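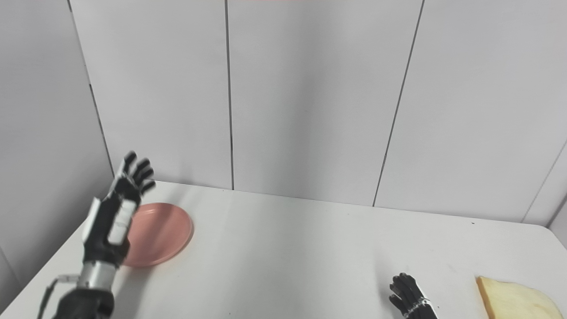 3. Teaching the plate and bread task by remote control

Our first two tasks used blocks, so we were excited to finally get to food. The task is short to say: pick up the slice of bread and put it on the pink plate. One of us drives both hands from the operator chair with the Maltach gloves while another resets the table and keeps the log. The plate starts on the left and the bread starts on the right, close to the near edge, so the right hand does the picking and the left hand mostly has to stay out of the way or steady the rim.

Staying out of the way was harder than we thought! In the early demonstrations the left hand hovered over the plate with its fingers spread and blocked part of the view from the head camera. The operator wears a headset and sees only what that camera sees, so a hidden plate means guessing. We added a rule that the left hand opens, lifts and backs off before the right hand starts to travel.

3.1 Collecting the demonstrations

We recorded 100 demonstrations over four sessions in the Pundbridge lab. Each one runs about 12 seconds once you get the feel for it, and much longer when you don't. The curled fingers of the right hand have to slide under the crust before they close, and there is no touch feedback in the gloves, so you learn to go by the shadow under the slice. That was my favorite thing to figure out in the whole project.

We threw out 7 demonstrations, mostly for dropped bread. In two of them the glove calibration had drifted and the thumb lagged behind the other fingers. We now recalibrate after every break.

3.2 What we would change

More starting positions for the plate. Ours moved only a little from run to run, and we expect the trained policy to be fussy about it. We also want to try the Ruangrit method of slowing the hands down near contact — the Istbridge team from last year used it for cups and their logs look much smoother than ours. Training settings are in section 4.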